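Darkance: tabletop demonstrations with a hand-held gripper

Darkance is a set of manipulation demonstrations plus the code we used to train and compare policies on them. The question behind it is narrow: how much does the background of the table matter when the camera is a wide fisheye mounted on the gripper?

Maintainers: Sibusiso Gumede, Aparecida Bastos (Wosby group)
Last updated: Nov 27, 2024

What is in the release

200 demonstrations of a pick-and-place task with small kitchen objects. Half were collected with other objects left on the table, half with the target object alone. Each episode holds the wrist video, the gripper pose, the opening width and a short text label. There are no force readings and no audio.

Folders:
episodes/ one folder per demonstration
splits/ train and test lists
kanaan/ training and evaluation code
docs/ notes on calibration and label wording

Method

Kanaan is our training recipe. It takes 2 past frames and predicts a short chunk of relative gripper motion. We crop nothing before training. Earlier versions cropped the image to a square around the fingers, and the policy then lost track of objects that started near the side of the table, so the full circular view went back in.

Opening width comes from the fiducial tags on the two finger housings. If one tag is hidden, the script uses the other and assumes the fingers move together. If both are hidden, the width is filled in from the nearest valid frames, and the episode gets a flag in its metadata. Please check that flag before using the width as a training target.

We train 3 seeds per setting and report all of them. Two of the seeds on the clean-table half gave close results; the third was clearly worse, and we have left it in the results file.

Result

Policies trained only on the clean half reach for the wrong object more often when the table is cluttered. Training on both halves mostly removes this. The gain is smaller for objects with handles – those fail at the grasp more than at the reach, and more background variety does not help there.

Splits

The test list holds objects that do not appear in training. Do not mix episodes from the same session across splits. The background changes little within a session, and scores go up for the wrong reason. The default split file already takes care of this.

Known problems

Labels from January use "pot" for both teapots and cooking pots. Later ones say "teapot". We have not gone back to fix the old ones.

The fisheye view takes in a lot of the room: screens, chairs, and sometimes hands. Glossy ceramic surfaces also cause trouble for the feature tracker. If pose quality matters for your work, start with the episodes marked "good" in the metadata.

Cluttered half, teapot between the fingers with a cork coaster, a water bottle, a folded towel and a toaster also on the table:

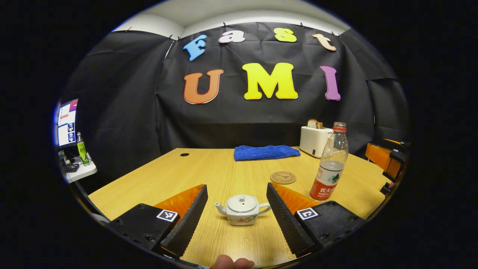

Contact

Questions about the data go to Aparecida Bastos, questions about the code to Sibusiso Gumede. Open an issue first if you can, and include the episode folder name.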